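Shared work table check, with comments
November | By the Plestau bench desk

Room: Standunby, second floor, long table
Time of check: 4 p.m.
Result: pass, with two things to fix

I love doing this one. A good clear table makes the whole room nicer to work in, and this month the long table at Standunby came out really well! Comments are under each line, so read those too and not only the yes or no.

1. Work surface clean and flat
Yes. The white top looks great. I ran a hand along the near side and felt no raised corner to catch a sleeve on. If you wipe it down, please use the soft cloth from the Domínguez cupboard and skip the scrubby side of the sponge – it dulls the white, and then every pen mark stays put.

2. Surface clear of anything not in use
Yes, and a big improvement on last month, when we had mugs, a stapler and half a box of envelopes on there. The house rule is still pen, holder and whatever you're working with. Bags go on the hooks.

3. Far edge of the table free of splinters
Yes. Checked by hand, end to end. The light wood is holding up beautifully.

4. Table steady
Yes. Leaned on all the corners, no rocking. Leg bolts snug.

5. Pen holder sound and the right way up
Yes. We went for clear plastic with compartments so you can tell at a glance what's in it, and I'm so glad we did. Please look for cracks in the dividers whenever you empty it. A chipped divider is sharper than you'd think, and you only find it with a fingertip (ask me how I know).

6. Pens in working order, points put away
Mostly. The clicky white ones are still my favorites. Click the point in before you put a pen back, every time. One pen from the drawer had a loose clip that pinched, so I've taken it out and it's on the list below.

White top and clear holder:
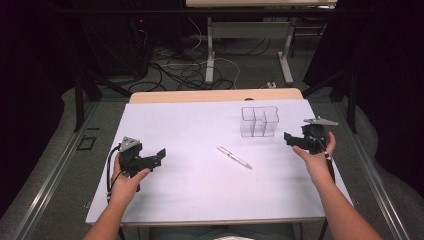
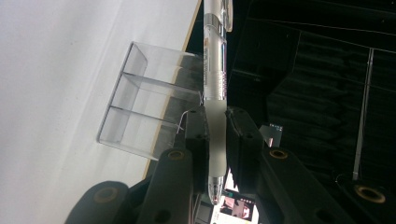
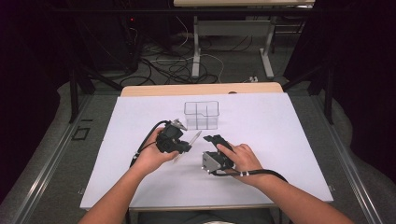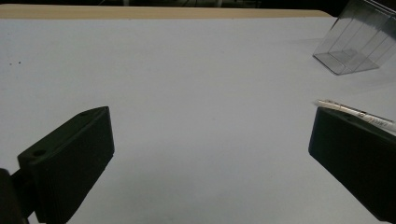
7. Pens not left to roll
Needs work. A slim pen on a smooth top will head for the floor the moment somebody bumps the table, and then it's underfoot. I found one by the door and another under the radiator. The holder is right there, so let's use it! If you're stopping for a minute, drop the pen in a compartment, and if you're stopping for the day, do the same and slide the holder back from the near edge.

8. Cables kept off the walkway
Yes. Floor around the table was clear on both sides. Anything with a lead should run back over the table and down behind, and nothing should cross the gap by the window. I walked it twice with my arms full of folders, which is a pretty fair test.

9. Light good enough to work by
Yes. Lovely and even at 4 in the afternoon, even with the gray weather. The lamp at the far end flickered once when I switched it on and then behaved itself, so I'm leaving it as a pass and will look again next time.

10. Spares cupboard tidy and reachable
Yes. Restocked this month with 20 pens from Torkumard, all on the low shelf so no one has to climb for them. Supplies order is 2,176 and the holder is down as item 474 on the room inventory. The sticker with that number had peeled, so I've put a fresh one on the cupboard door.

To fix
– Replace the pen with the loose clip (one of the new ones will do).
– Put a reminder by the door about dropping pens back in the holder. Big letters, please.

Carried over from last time
– Felt pads for the chair feet: done, and the room is so much quieter.
– Second cloth for the cupboard: still waiting. I'll bring one from home if it isn't here by the next check.

Thanks to everyone who uses the long table and leaves it the way they'd like to find it. If you spot something between checks, write it on the sheet inside the cupboard door with the time you noticed it, and I'll get to it that same afternoon if I'm in.

Contact the bench desk | © Plestau | Back to top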